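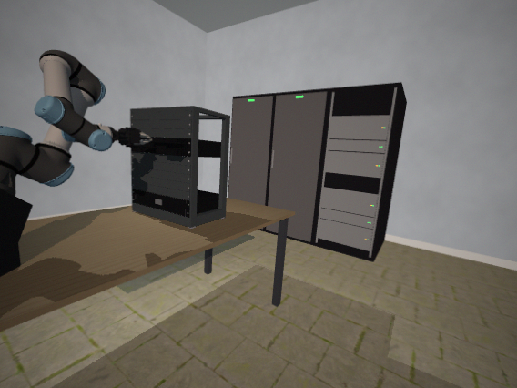
Caring for Wood Tables, Shelves and Storage Cabinets

The Lanham Household Resource Office receives more questions about wood furniture in January than in any other month. Heated indoor air dries out tabletops and causes cabinet doors to shift on their hinges. The following guidance applies to most finished wood pieces in the home or workshop.

Dusting and washing

Dust weekly with a soft cotton cloth, barely dampened. Dry cloths move grit across the surface and leave fine scratches that show up later under lamplight. Wipe along the grain and turn the cloth often.

For sticky areas, mix one teaspoon of mild dish soap into 16 ounces of lukewarm water. Wring the cloth thoroughly before use. Go over the area a second time with plain water and dry it immediately. Vinegar is not recommended on shellac or on any finish of unknown type.

White rings

A white ring indicates moisture held in the finish. Leave the table uncovered for a day, as many rings fade without treatment. Should the mark remain, lay a folded cotton towel over it and press with a warm iron, steam off, for no more than 5 seconds at a time. Check the surface between passes. Dark rings have reached the wood itself and usually require sanding and refinishing.

Items that stay in one place

Appliances, racks and heavy planters should not rest directly on a finished top. Rubber feet can react with certain finishes and leave a soft, discolored spot that cannot be washed out. Felt pads or cork squares are suitable. Noltadeck shelf liner may be used inside cabinets but should be kept off tabletops, where it can trap water. Lift heavy items to clean beneath them — do not slide them.

Leveling and anchoring tall cabinets

A cabinet that leans forward even slightly will have doors that swing open on their own. Place a level on the top, first side to side and then front to back, and adjust the feet or insert shims until both readings are true. Load the lower shelves first.

All tall cabinets should be anchored to a wall stud. Plastic anchors set in drywall alone are not adequate. Where cabinets are placed in a row, fasten each one to the wall separately, then join the sides with connector bolts if the manufacturer permits it.

Loose screws

Remove the screw, fill the hole with wooden toothpicks dipped in wood glue, and trim them flush. Allow 8 hours before replacing the screw. Tighten by hand. A power driver will often strip the repair.

Scratches

Shallow scratches may be softened with paste wax applied on a fine pad. For deeper marks, use 200-grit paper on the damaged spot only, then touch up with a matching stain. Test the color on the underside first — stains dry darker on older wood.

Revised by Przemysław Kołodziej, Furniture and Storage Section.

Comments (3)

Liew: The toothpick repair held on two kitchen doors. What about hinges screwed into particleboard?

dot_m: My iron left a shiny patch. Put the towel down double, and start on the lowest setting.

Plokia: Can the wax go over an oil finish or only varnish?

This site uses cookies to remember your preferences. By continuing to browse, you accept our cookie policy. Accept Manage settings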